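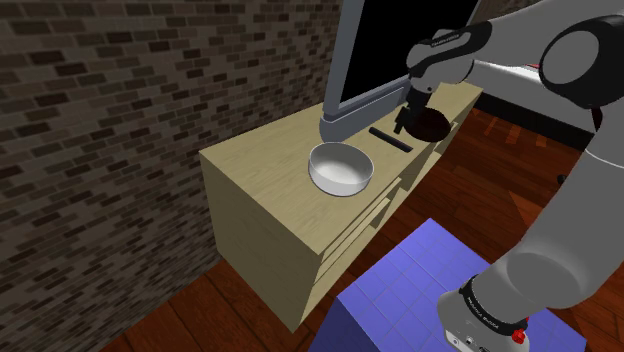
The Cikora is a small dish aerial with its own motor mount, made for anyone who wants to pick up pictures straight from weather satellites as they pass over. It sits outside in the garden or on a flat roof, and a single cable comes back indoors to the receiver. You don't need a special room or a rack of gear at that end, and we love that about it! A flat-panel monitor standing on a long, low cabinet, like the one with the white bowl in front of it, is plenty for watching a pass come in line by line, and the drawers underneath would swallow the spare leads.

The dish is 61 cm across, in pressed aluminium with a matt grey finish. It comes in one piece, so there are no petals to bolt together and no gaps to seal. We tried a mesh version early on and it was lovely and light, but it went out of shape in the first proper gale at Killside and we went back to solid.
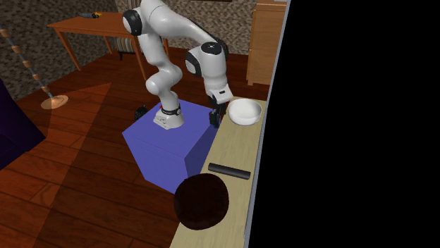 Following a satellite from horizon to horizon takes a mount that turns smoothly and doesn't hunt about for its target. The Sulemana mount does it with 2 motors, one for the compass bearing and one for the height above the horizon. The second works a bit like the elbow on the white arm, the joint with the round black cap, tipping everything beyond it up or down. Both motors are quiet enough for a late pass with the bedroom windows open, and they slow down gently at each end of their travel (please don't help them along by hand, tempting as it is).

Wind: the mount will track in gusts up to 70 km/h. Above that it parks the dish pointing straight up and waits.

Power: 12 volt supply, included. It also runs happily from a leisure battery, great for a night out on the hill.

Software: pass times are worked out on your own computer and the mount follows the list. Fresh orbit data should be loaded every week or so, or the dish will start to arrive a touch late.

In the box: dish, feed, Sulemana mount, receiver, supply, outdoor cable, ground spikes and a printed guide. A pole clamp is sold separately, and so is the longer cable.

Every set is put together and tested at Plitley, and comes with a 2 year guarantee on the motors and gears. The current batch ships in June.

Last updated: May

Contact Plitley | © Plitley, all rights reserved | Back to top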